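Section 3. Hand-Held Gripper: Pad Fitting, Jaw Check and Care

3.1 Before You Begin

This section applies to both grippers supplied with the Jorkach hand-held set. Complete it when the set is first unpacked, after any change of pads, and after every 200 hours of use. The left and right units are checked separately and then together. Record the results on the Galtirer service card stored in the lid of the carrying case.

CAUTION: Keep fingers clear of the linkages while the jaws are moving. The pivot pins leave a narrow gap when the jaws close and can pinch the skin.

CAUTION: The grippers are not sealed. Do not hold them under running water or place any part of the body in a sink or basin.

3.2 Fitting the Pads

1. Open the jaws fully and set the gripper on its back on a clean, flat surface.
2. Pull the old pad off from the tip end. Do not pry it with a blade.
3. Wipe the bare jaw with a dry cloth. Remove all traces of old adhesive.
4. Press the new pad into place, starting at the base of the jaw and working toward the tip.
5. Repeat for the second jaw. Always replace both pads at the same time, even if only one is worn.
6. Close the jaws and hold them closed for two minutes.

Note: Pads from the earlier Rirngate kit are slightly thicker and must not be mixed with current pads. The part number for the current pad ends in 116.

3.3 Checking the Grip on a Thin Object

A thin, straight object shows uneven pad contact more clearly than a block or a cup. Wooden chopsticks are suitable and are used for this check at the Lapiņa training site. Choose straight ones with no splinters.

1. Lay a chopstick on a flat board, pointing away from you.
2. Bring the open jaws down on either side of it and close them slowly.
3. Look along the chopstick from above. It should stay in line with the gripper and should not turn as the pads meet it.
4. Lift it clear of the board, hold it level, and set it down again.
5. Repeat the check with the other gripper.

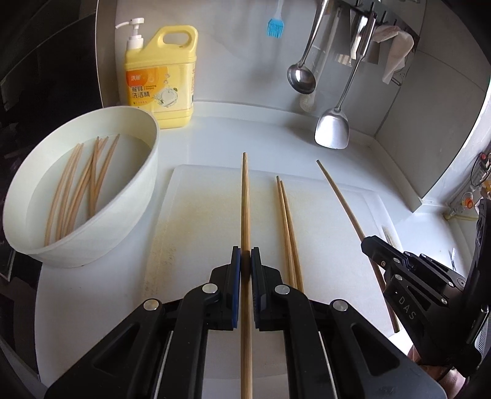
Figure 3-2. Pads closed on a single chopstick over the cutting board.

If the chopstick swings to one side, the pads are not parallel. Remove both and fit them again as described in 3.2. If it still swings with new pads, check the pivot pins for side play – a pin that moves under light finger pressure must be replaced before the gripper is returned to use.

3.4 Cleaning After Kitchen Work

1. Wipe the pads with a soft cloth dampened with water and a little mild dish detergent.
2. Wipe again with clean water and dry at once.
3. Check the jaw screws and tighten any that are loose. Do not overtighten.
4. Leave the jaws open in the case overnight.

Note: Do not use oil on the pivot pins. Oil spreads to the pads and shortens their life.

3.5 Service Records

Enter the date, the pad part number and the result for each gripper. Completed cards are sent to Gyula Pálfi, Equipment Records, each December.

Section revised July 28, 2018.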